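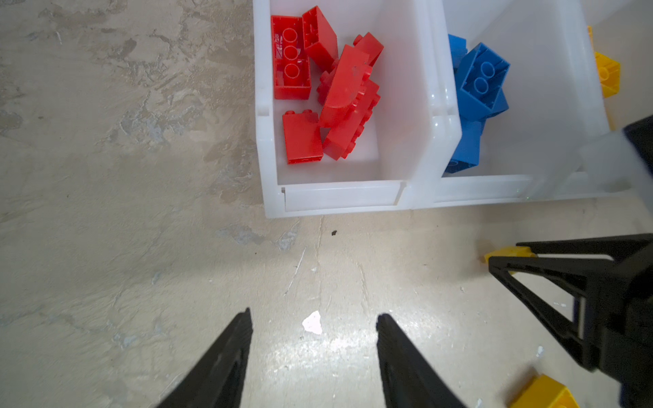 Why did the right arm keep closing on the left one?

It had been told the wrong height for its own wrist, and it believed what it was told.

The rest of this report explains how that came about, and how long we spent blaming other things. The group was Siiri Kütt, Tipene Sutcliffe and Corey Baxter, supervised by Keith Paewai. The task was to have two arms sort toy bricks by colour from the floor into a divided bin, red in one side and blue in the other. Yellow bricks were to be left alone. They were there to tempt it.

What happened

For the first few weeks sorting went well enough that we stopped watching closely, which we now list as a contributing factor. On March 4, 2022, during a long run, the right arm reached for a brick near the bin, carried on past it and shut its fingers on the left gripper. The left arm tried to lift. The right arm held on. Both controllers reported that everything was fine, and Corey pressed the stop button.

Damage was limited to one bent finger linkage and a scraped cable sleeve. Nobody was inside the taped area. Tipene had been inside it shortly before, picking up a brick, with the arms still powered. This was against our own risk assessment, which Tipene had written.

What we blamed first

Glare. The lab floor is pale concrete and throws the ceiling lights straight back at the wrist cameras, so it was an easy suspect. We hung a bedsheet over the nearest light. The arms met again that same afternoon, in softer lighting.

Then the yellow bricks. Siiri thought the colour filter might be picking up yellow as a target and sending the arm wide. She went through the saved detections one evening and found the filter doing its job. The filter has since received an apology.

Then Doolan, our planning script, on the grounds that Corey wrote it and Corey was off sick. Doolan keeps a no-go box around each gripper and refuses any path that crosses it. We replayed the logged run of 418 moves and it had refused every path it should have, given the positions it was fed. The positions were the trouble.

The actual fault

In August the right gripper had been swapped for a longer one with triangular finger frames. The new offset was typed into the settings file for that arm. It was never typed into the second settings file, the one Doolan reads, because none of us knew there was a second file. Mizanur Jayasinghe, who had the rig before us, did know, and had said so in a comment at the bottom of a third file.

So Doolan believed the right fingertips were 182 mm from the wrist plate when they reached a good deal further. Out in the open this hardly mattered, as the wrist camera corrected the last part of each grasp. Beside the bin, where both arms work close together, the no-go box ended well short of the fingers it was meant to protect.

What we changed

Both programs now read one settings file. The old one has been deleted, and Keith checked that it had been.

At start-up each arm touches a fixed peg, and the run is cancelled if the reading is more than 5 mm out. This is slow and dull to watch – we recommend it.

Only one arm at a time may enter the space over the bin. Sorting takes longer as a result. We had promised a faster time in the proposal and would like the marker to read this section first.

The gate on the taped area now has a switch that cuts motor power. Tipene fitted it.

Still open

The controllers still do not treat one arm pulling against the other as a fault. Siiri has a force limit half working, but it also trips when a brick catches on the divider, and we have left it switched off for the demonstration. Whoever takes the rig next should start there, and should read the comments in all the files, down to the bottom.

Related reports
Flellero: a line follower that preferred the skirting board
Emergency stops on shared benches, a short survey
Wernow gripper, notes on finger wear
Battery swelling in the Pisance rover
Calibrating a wrist camera with a printed grid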